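Butstead council backs later start for cardboard collection

Households in Butstead will be able to put cardboard out for collection on the same morning it is picked up, under a change the town council approved this month. The new rule takes effect in December.

Until now, residents have had to leave flattened boxes at the curb the night before, and crews began their rounds at 5 a.m. The first trucks will now leave the depot at 7:30 a.m., and anything at the curb by 7 a.m. will be taken.

The change follows a wet fall in which a large share of the town's cardboard arrived at the sorting station too damp to sell. Wet cardboard is heavier to haul and its fibers break down sooner, and the mill that buys from Butstead turns away loads that are over its moisture limit. In October the town paid to have several of those loads sent to the landfill in Grisstead instead.

Jae-hoon Won, who manages the sorting station, told the council that overnight rain was the main problem. "A box can sit out in the rain for nine hours before we get to it," he said. "By then it's mush. We can't bale it, and the mill won't take it."

A trial on the east side of town ran for 60 days and covered 253 homes. Crews there started later and residents were asked to wait until morning. The station rejected only one load from the trial streets in that time, according to a report given to the council. Rejected loads from the rest of the town continued at the same rate as before.

The council voted 6 to 1 in favor. The one vote against came from a member who said the later start would put trucks on Mill Road at the same time as the school buses. In response, the public works department agreed to move Mill Road and the two streets behind it to the end of the route, after 9 a.m.

What residents need to do

Boxes still have to be emptied and flattened. Plastic film, foam inserts and packing straps go in the trash. Paper labels and ordinary packing tape can stay on, and so can staples. Pieces should be no longer than 30 inches on any side, and larger ones can be cut or folded to fit. 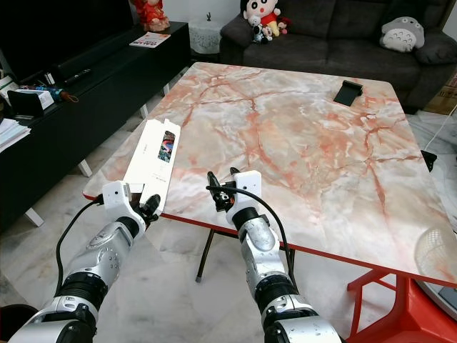
TOWN SERVICES

Long, narrow boxes are a frequent cause of trouble at the station, Won said. They tend to be put out whole, and when they are not opened up they roll along the belt or get caught under the guard rail. He asked that people slit the taped ends and press the box flat before putting it out. Printed and coated boxes are accepted as long as the coating is not wax.

Pizza boxes remain a source of confusion. A clean lid can go in with the cardboard. A greasy base can't, and should be put in the food waste bin.

Residents who can't get to the curb in the morning, including people who work nights, may apply for a covered bin. The bins have a lid that latches and hold a week's worth of flattened boxes for most homes. They can be left out overnight in any weather. The town has ordered a first batch and will give them out in the order that requests come in. There is no charge for the first bin at an address.

A-yeong Shim, who lives on the east side and took part in the trial, spoke in favor of the plan at the meeting. She said it took her household a couple of weeks to get used to the new hour. "We kept forgetting and putting it out after dinner," she said. "Then we moved the stack next to the front door and that fixed it." She asked the council to send a reminder by text message during the first month, and the public works department said it would look into the cost.

Two other residents asked whether the trash and glass rounds would also move. They will not. Trash will still be picked up from 5 a.m. and can be left out the night before. Glass collection stays every other week.

Costs and staffing

The later start will not need more crew members, the department said. Drivers on the cardboard round will finish later in the afternoon, and their shift times will be changed to match. The drivers' union has agreed to the new hours through next summer, when they will be reviewed.

The town expects to save money on landfill fees but did not give a total. Much depends on the price the mill pays, which has gone up and down over the past year. The department said it would report to the council in the spring with figures from the first three months.

Apartment buildings with shared dumpsters are not affected. Most of those have lids, and the station has had few problems with cardboard from them. Building managers were asked to check that lids close fully and to report broken hinges. Shops and restaurants downtown have their own contracts and should ask their hauler about any change in pickup times.

Grisstead, which shares the landfill and one of the baling machines with Butstead, is watching the results. Its own council discussed a similar plan last winter but put it off over worries about traffic near the bridge. An official from Grisstead attended the Butstead meeting and asked for a copy of the trial report.

Won said the station would go on checking loads by hand for the first few weeks – mostly to see which streets are having trouble with the new hours. Crews will leave a yellow card on any stack that can't be taken, with the reason marked on it. There are no fines for mistakes under the new rule. Cardboard that is left behind should be brought back inside and kept dry until the next pickup.

A leaflet with the new hours and a street list will be mailed to every address before the change. Copies will also be available at the library and at the front desk of the town hall, in English, Korean and Spanish. Requests for covered bins can be made in person at the town hall or by mail, using the form printed on the back of the leaflet.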